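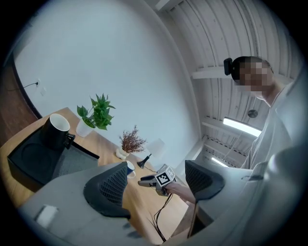
Reading the first report: how claims about armed groups reach the page
Speaker notes – evening session, 8 October 2022

Opening. Skip the thank-yous, Gönül has done them already.

Start with the Remuvgate case. Read the wire copy aloud, slowly: "Security forces killed 30 militants in an overnight operation near Remuvgate, the interior ministry said." Ask the room what we know after hearing that sentence. Let them answer. Most will say that 30 militants are dead. What we know is that a ministry made a statement.

Point out the places where I get stuck.
– "Militants". Who sorted the dead into that group, and when? The operation ended before dawn and the statement was out by breakfast. That's a quick job of identification.
– "Near Remuvgate". The district is big and mostly empty. Near could mean a day's walk.
– "Operation". Could be a raid, could be shelling, could be a checkpoint that went bad. The word covers all of it.

Then the second-day story. The number stayed at 30 and the ministry dropped out of the sentence. By the end of the week it was background: "Remuvgate, where 30 militants were killed in July". Pause here. I've done this myself, on deadline, and no editor stopped me.

Move to the group. The statement blamed a faction called Arkik. I went looking for Arkik before the July raid and found two mentions, both from the same ministry. After the raid it had a history, a leader and 500 fighters. Maybe it does have 500 fighters. I'd like to know who did the count and how they got close enough to do it. Round numbers for armed groups make me grumpy and I'm happy to argue about it over a drink.

If someone says the group claimed the attack itself: fine, but a claim online is also a statement by an interested party. Groups take credit for things they didn't do. They also keep quiet about things they did. Treat both sides' press work with the same suspicion.

Defne Bayram's spreadsheet. She let me use it, so credit her by name. She collected 2,648 agency reports of clashes and marked whether each one had any source besides the government or the armed group. Don't give a percentage, she's still checking the coding and asked me not to. Say only that it was less common than she expected, and she didn't expect much. Mention the weak spot too – she read English versions only, and local-language copy may do better. I have doubts about that but can't prove it.

What to do about it. Keep this part short, people hate being lectured.

Keep the attribution in every version, including the one-line background par. If the ministry said it in July, the ministry still said it in October.

Ring a hospital. Ring a second one. At Tikkanen the morgue clerk gave a reporter a lower figure than the army did, and all it took was a phone call.

Write down what couldn't be checked. Readers cope with "could not be confirmed" better than editors think, though I admit it can turn into a reflex that gets pasted onto everything.

Expected pushback: agencies have minutes, a ministry statement is news, and if we wait the rumour wins. I half agree. Run it fast, sure. My complaint is with day two, when there was time to ring around and we rewrote the same release.

Someone will ask about Fletine. I wasn't there and my notes are second-hand. Say so, and pass it to Gönül Karaca, who was.

Questions until they turf us out. Mic goes to the back rows first.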